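4. Fitting the processor and memory

Now for the best part of the build – your Mavance tower is about to get its brain! Leave yourself a clear half hour and a good lamp.

CAUTION: Switch off at the wall and unplug the mains lead. Touch bare metal on the case before you handle any part.

1. Lay the tower on its side and take off the side panel.

2. Move any loose cables away from the socket and the memory slots.

3. Raise the socket lever and open the metal bracket fully.
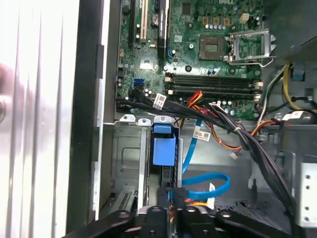
4. Hold the processor by its edges, match the corner marks and lower it straight down. Don't press – it should simply drop into place.

5. Close the bracket and bring the lever down. It feels stiff, and that's fine!

6. Open the latches on the memory slots, line up the notch in each module and push until both ends click (a lovely sound).

Note: Never touch the gold contacts. If a module won't seat, turn it round and try again.

Go on to section 5, Fitting the cooler.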